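Chapter 2
Wetland Birds Through the Year

In this chapter

Why birds move between wetlands
Reading a water level record
Feeding depth and bill length
Case study: the Kevel marshes
Key terms: drawdown, moult, passage bird, roost, wader

2.1 A marsh in July

By the middle of July, many of the wading birds that nested in the far north are already heading south. Most people think of fall migration as something that starts when the leaves turn. For waders it starts in the heat of summer, often before local songbirds have finished raising their second brood.

The first to arrive are usually adults whose nests failed. They have no young to look after, so they leave early. Next come adults that bred successfully, and after them the young of the year, which make the trip without their parents. In many species the female leaves before the male, and he stays with the chicks until they can fly.

All of these birds need the same thing on the way: shallow water over soft mud, with plenty of worms, snails and insect larvae in it. A marsh that is full to the brim in July is of little use to them. A marsh that has dried out completely is no better. The best places are those where the water is slowly dropping and fresh mud is exposed a little at a time. This slow fall in the water level is called a drawdown, and you will meet the word many times in this chapter.

2.2 Depth and bill length

A bird can feed only where it can reach its food. A small plover picks prey from the surface and runs between one catch and the next. A dunlin probes the top layer of mud. A curlew, with its long curved bill, can pull a worm from deep in its burrow. These differences let several species use one stretch of mud at the same time without competing for all the same prey.

Leg length matters too. Godwits can wade into water that would float a smaller bird, and they often feed with the whole head under. Ducks that dabble take seeds and plants from the shallows, while diving ducks need deeper water and are rarely seen on the mud at all.

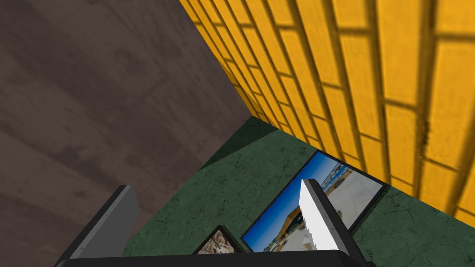 Page last changed: 31 January 2025

2.3 Case study: the Kevel marshes

The Kevel marshes lie behind a low sea bank and are split into two basins by an old cattle track. The north basin, known as Jaunzems, holds water all year. The south basin, Hovton, is fed by a single ditch and can be lowered with a sluice. Together they give us a simple comparison – one basin where the level hardly changes, and one where it falls every summer.

Jurgita Tamošiūnaitė began the present series of counts there, using the same route and the same stopping points on each visit. Counts are made at high tide, when birds that feed on the open shore are pushed inland to rest. A place where they gather in this way is called a roost.

In the first July of the series, 1689 waders were counted on Hovton at a single high tide. The count on Jaunzems for the same tide was 78. The highest count for Hovton in any later year was 3011, also during a drawdown.

These figures need some care. A high tide count tells us where birds were resting. It does not tell us where they fed, and it does not tell us how many different birds used the marsh over the season. Some stay for a day and others for weeks while they moult, replacing worn flight feathers before the next stage of the journey. Section 2.5 looks at how color rings are used to work out length of stay.

The gauge on the Hovton sluice is read by hand. Readings are entered in the Fitinard tables at the back of this book, which list the water level beside each count. Turn to them now and find the first summer in the series. Note the level at the start of the month and again at the end, then do the same for the following summer. You will need both sets of readings for the graph in Section 2.4.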